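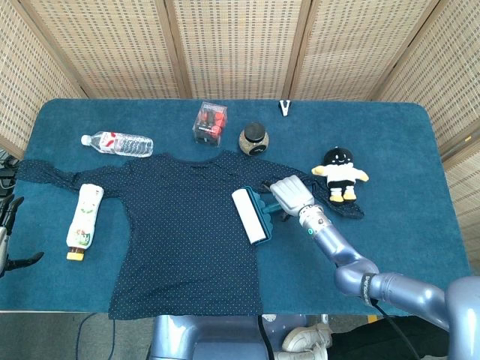 Sonwood's clothing exchange will move to a permanent home in the old Asham Street library next month, after the town council agreed to a three-year lease on the ground floor. Donated items will be checked, cleaned of lint and hair, and sorted by size before they go on the racks. A navy long-sleeved blouse with tiny white dots, laid out on a teal-blue cloth with a lint roller on top of it, is the sort of everyday piece organisers say they want more of. Work shirts, school pants and winter coats are also in short supply.

The exchange began as a twice-yearly swap in the Rastora Community Hall. It outgrew the hall last year, when 965 people came through the doors over a single weekend and the line stretched out to the parking lot.

Under the new arrangement, the exchange will open Wednesday to Saturday from 10 a.m. to 4 p.m., with a late closing of 8 p.m. on Thursdays. Visitors can bring up to 15 items at a time and will receive one credit for each piece accepted. Credits can be used the same day or saved for six months. People with nothing to bring can take five items per visit at no charge, and they will not be asked for proof of income.

The council approved the lease in February by a vote of six to two. Rent has been set at $1,770 a month, with heat and water included. The two councillors who voted against the plan said the space should have been offered to commercial tenants first. The building has been vacant since the library moved to Bucur Road.

Renovations are limited to new lighting, a ramp at the side entrance and four change rooms. The exchange will also have a mending table, where shoppers can replace a button or take up a hem. Sewing machines will be available on Saturdays, but users are asked to bring their own thread.

Organisers expect to start with some 3,000 pieces, most of them now in storage at the hall. Another 89 bags came in during the last collection and have yet to be sorted. Clothing should be washed and dry when it is dropped off. Underwear, swimwear, pillows and single shoes will not be accepted, and neither will anything with a strong smell of smoke.

Items left on the racks after eight weeks will be passed on to a textile recycler — a change from the hall swaps, when unclaimed clothing was packed up and stored for the next event.

Drop-offs at the Rastora hall will continue until the move is finished. There is free two-hour parking behind the old library, and the Number 4 bus stops across the street.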